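Student Club Sets Two Robot Arms to Kitchen Work

March 23, 2025

The robotics club at Florkham has 845 dollars left for the year and one project to finish, a pair of robot arms that can set out a simple snack. The members call it Polero. The club's faculty adviser, who has run the group for six years, spoke between practice sessions about what the students are learning.

"They all wanted to start with cooking," the adviser said. "I told them to start with picking up a cup."

Picking up a cup took most of the fall. The club began in September by guiding the arms by hand through short tasks and saving each run. The log now holds 2,634 runs. Of those, 1,803 were good enough to train on. The students threw out the rest after watching them one by one.

"That was the dullest job of the year, and they argued over every clip," the adviser said. "What counts as a good grasp? They had to write down a rule and stick to it." 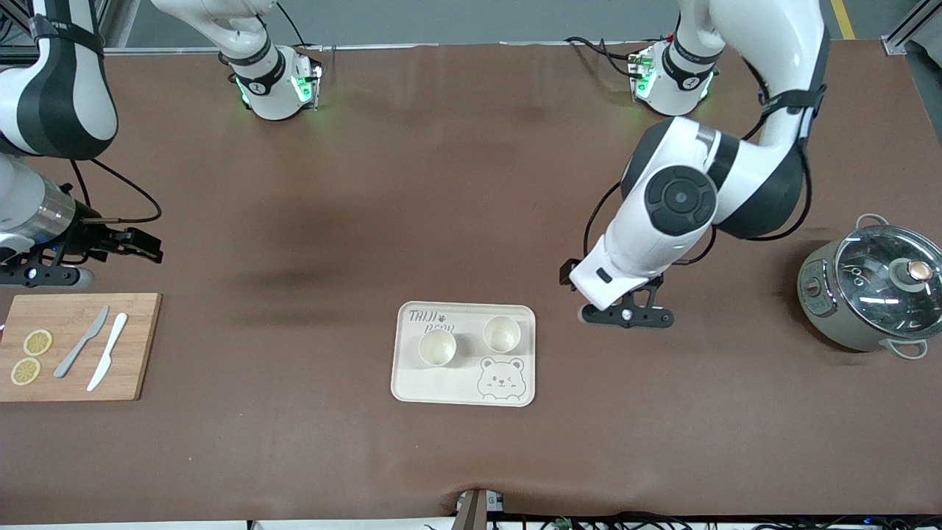 The two arms over the practice table, with lemon slices and knives at left, two cups on the tray and a covered pot at right.

Each arm has a two-fingered gripper. The students started with one arm at a time and added the second after the winter break. Getting both to share a table was harder than anyone in the club expected, the adviser said, and the first fix was to slow everything down.

The cups are the current assignment. A team of four works on lifting one off the tray and putting it back upright. Another team works on the pot lid.

"A glass lid is hard for the software," the adviser said. "You see the lid. The program may see what's under it. They've tried different lighting, and I'd say they're halfway there."

The club will take the project to the Cosier Student Challenge, where each entry must repeat one task 100 times with no one touching the robot. Last year's entry, a block sorter named Lemaire, stopped early with a loose cable.

"So now there's a cable check before every session," the adviser said. "A student signs for it."

Practice runs two afternoons a week until the contest. The lid team has asked for a third.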